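Clorora launches everyday cup and tray range for schools, day centres and canteens

5 Dec 2019

Tableware supplier Clorora has today launched Ollau, a range of plain plastic cups, bowls and serving trays for places that feed a lot of people every day. The range goes on sale to schools, nurseries, day centres and staff canteens, and replaces the company's older Gumede line, which will be sold until stocks run out.

Ollau cups come in light blue, yellow, white, grey and pale pink. They can be bought in single colours or in mixed packs of 60. The cups are small, with a wide open mouth and a flat base, and are meant for water, milk and juice at the table. Clorora says the colours were picked so that staff can give each table or group its own cup without having to write names on anything.

The trays are cream with rounded corners. A tray will take a handful of cups with room left to get a hand in between them, and can be carried by one person. Bowls are sold separately, in a light blue with a pale green inside.
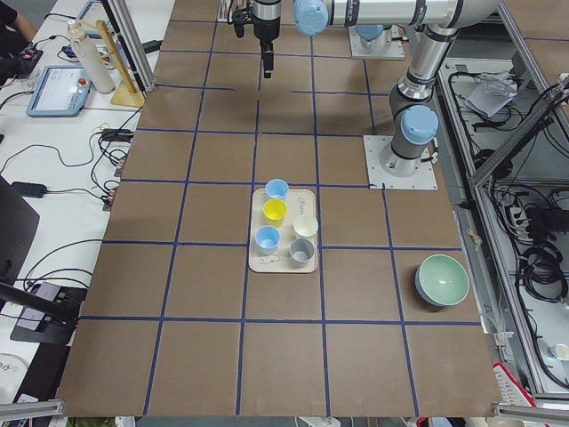
Work on the range began in June, when Clorora sent a short survey to its existing customers and received 1,263 replies. Breakages came up less often than expected. The most common complaint was about clearing away: cups that would not stay put on a tray, cups left in the wrong place, and trays too big for the trolley. A total of 786 customers said they would like a smaller tray, even if it meant an extra trip to the kitchen.

"We had been making bigger and bigger trays for years and thought that was what people wanted," said Chaimae Zerouali, product manager at Clorora. "Then we read the replies. Most people setting a table are doing it with one hand while they hold a door open with the other. So the tray got smaller, and the cups were spaced to suit it."

The colours also changed during the work. An early set had a dark red and a brown, and both were dropped after kitchen staff said it was hard to see whether the inside had been washed properly. The pale pink was the last to be added.

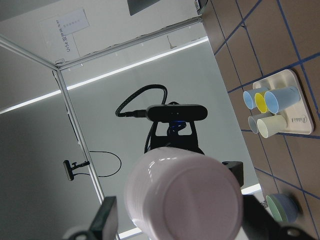 Before the launch, 700 sample packs went out to customers of Jistonen, the catering wholesaler which will be the first to stock the range. Each pack held a tray, a set of cups and a bowl, along with a card asking for comments. Several changes were made as a result -- the price list was cut from four pages to one, and cups can now be reordered by colour so that a site which loses all its yellow ones does not have to buy a full mixed pack.

Janka Sokol, who buys tableware for Jistonen, said: "Our customers order cups the way other people order paper towels. They want the same thing they had last time and they want it soon. Being able to top up one colour is the part they have asked us about most."

Ollau cups, bowls and trays are available to order from Jistonen from today, with direct sales through Clorora to follow in the new year. Customers who hold an account for the Gumede line do not need to open a new one. Orders already placed for Gumede cups will be filled as normal, and any customer who would prefer to switch can do so by contacting the sales desk before the goods are sent out.

Sample packs are still available to schools and day centres on request.

Notes to editors

Clorora supplies tableware and serving goods to the education, care and workplace catering trades. Ollau and Gumede are Clorora product names. Requests for samples, price lists and interviews with Chaimae Zerouali should be sent to the Clorora press office.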